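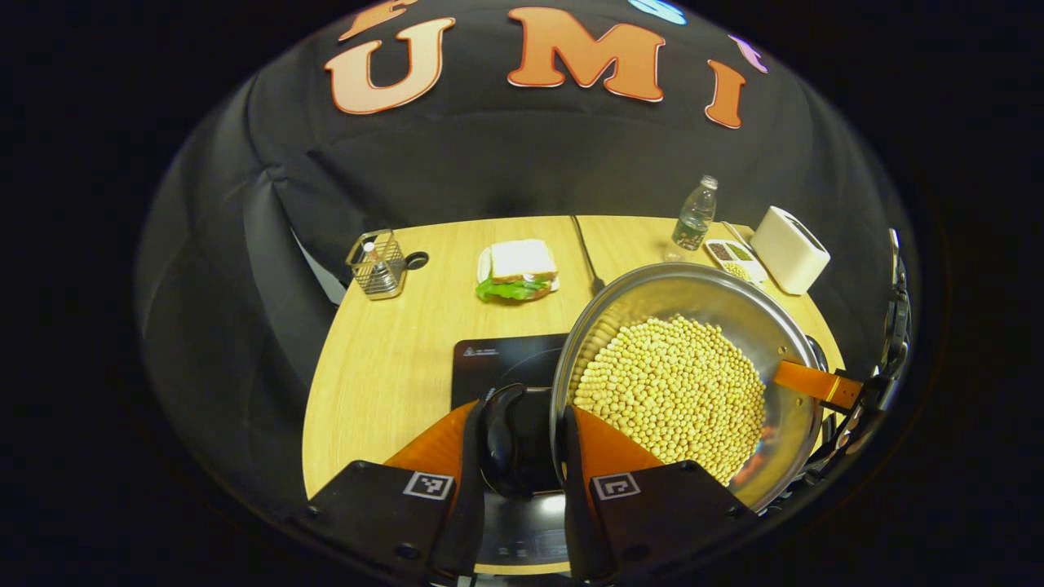
Gripper comparison: frequently asked questions

Which grippers are you comparing?
Two handheld ones at present. The first is the Tulton, which has soft fingers. The second is the Jibrin, with stiffer fingers and a shorter travel. Both are squeezed by hand and both take the same camera mount. The Zornico arm will be added once we have settled on fingers.

Why is so much of the testing done on cooking tasks?
Pans are awkward. They are heavy on one side, the rim is thin and curved, and the contents move when you tilt them. A wok full of chickpeas shows up a weak grip much faster than a wooden block does. We also use spatulas, bottles, plates and small trays, but the wok is the test that most often separates one set of fingers from another.

Why chickpeas?
They are cheap, they roll, and they can be swept up. We tried rice first and were finding it in the housings weeks later. Water is out of the question near the cooktop.

What counts as a pass?
The rim is gripped, the pan is tilted and set down again, and the fingers have not slid along the metal by more than the width of the tape mark. Spilt chickpeas are noted but do not fail a run by themselves.

How many runs do you do for each gripper?
28 per task, split between two operators. If a finger tears or a screw works loose we stop, repair it and start that set again from the beginning. Runs from before and after a repair are never mixed.

What are the square markers on the gripper for?
They let the software work out how far the fingers are open from the camera picture alone. Keep them clean and flat. A lifted corner is enough to throw the opening width out. If yours has started to peel, print a new one and do not try to glue the old one down.

My picture is round with black corners. Is the camera faulty?
No. The wide lens gives a round picture and the corners stay black. Do not crop it before uploading.

Does a shiny pan cause trouble?
It can. Reflections on the inside of the wok move as the pan tilts, and tracking sometimes drifts. Turning off the lamp directly overhead helps. A dark cloth behind the table helps too, as long as there are enough fixed things on the table for the tracking to hold on to.

Can I use my own controller?
For the handheld tests you do not need one. For the arm tests we support the Telisport controller only. An older unit from 2012 was tried and could not keep up with the camera.

How long do the fingers last?
Our first soft pair managed 320 grips on the wok rim before the tips split. The stiff pair has not worn out yet, but it does leave marks on softer handles. We will update this answer when the second soft pair is finished.

Can the fingers be used on a hot pan?
No. Neither set is rated for it. Do the gripping tests with the pan cold and the cooktop switched off at the wall.

Which gripper should I order?
Wait for the arm results if you can. If you need one now and mostly handle pans and bowls, the Tulton has slipped less so far. For thin tools such as spatulas the Jibrin is easier to place.

Can I borrow a set?
Yes, for up to 9 days. Fingers, mount and a sheet of spare markers are included. The camera is not.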